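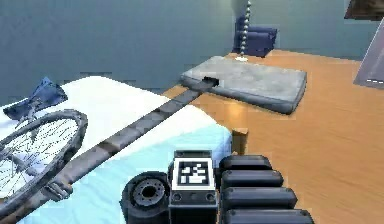 Search this site
Go

Spare room and holiday let checklist, spring round

I do this walk-round at Cludside before the season gets going and again in September, and since a few of you asked for my list, I've typed it up with my scribbles left in. Copy it, cross bits out, add your own. It's written for a small let with two bedrooms, so if you've got a big old farmhouse you'll be at it a good while longer than I was!

Round done: 4/15/25
Done by: me, with Kofi Sulemana holding the ladder

BEDROOMS

[x] Bed frame bolts tight, no wobble
Front room fine. Back room had a bolt you could turn with your fingers, so I went round the lot with the Allen key.

[x] Slats all present and seated
Lift the mattress right off, don't just peer under. I found one slat split along its length (the Oltton bed, again) and swapped it for the spare.

[x] Mattress turned, label checked, protector washed
Both turned. I keep the fire label facing the foot end so I'm not wrestling the thing to read it.

[x] Clear way from bed to door in the dark
Try it with the lights off, really do. I stubbed my toe on the blanket box, which has now gone against the wall.

[ ] Window restrictors hold when pushed
Front yes, back no. The back one gives if you lean on it. New one ordered from Histar, and that room isn't being let until it's on.

[x] Blind cords tied up high on the cleat
All good. Guests do love to untie them, so look every changeover as well.

FLOORS AND STAIRS

[x] No raised boards, nail heads or splinters
I do this in thick socks, shuffling about like a penguin. One nail by the airing cupboard, knocked down.

[x] Rugs have grip underneath
The landing rug had lost its grip altogether. I've taken it up for good and I quite like it without.

[x] Handrail firm top to bottom
Kofi hung off it. He's not a small man and it didn't budge.

ALARMS AND ELECTRICS

[x] Smoke alarms tested with the button
Upstairs and down, both loud enough to set next door's dog off.

[x] Carbon monoxide alarm tested and in date
Fine. Date's on the back, so you do have to take it off the wall.

[ ] Lamp plugs and leads sound
One bedside lamp has a nick in its lead. It's in the car boot waiting for me to get to Ní Mhurchú's for a new flex.

[x] Hot tap not scalding
Bathroom came out at 50 at the basin and I've turned it down a bit. I'll check it again next week.

STILL TO DO

Back window restrictor, lamp flex, and the gate latch, which isn't on the list but ought to be. I reckon the whole round took me about 2 hours with a tea in the middle.

8 comments · 1558 shares

Contact us | © Cludside Lets | Back to top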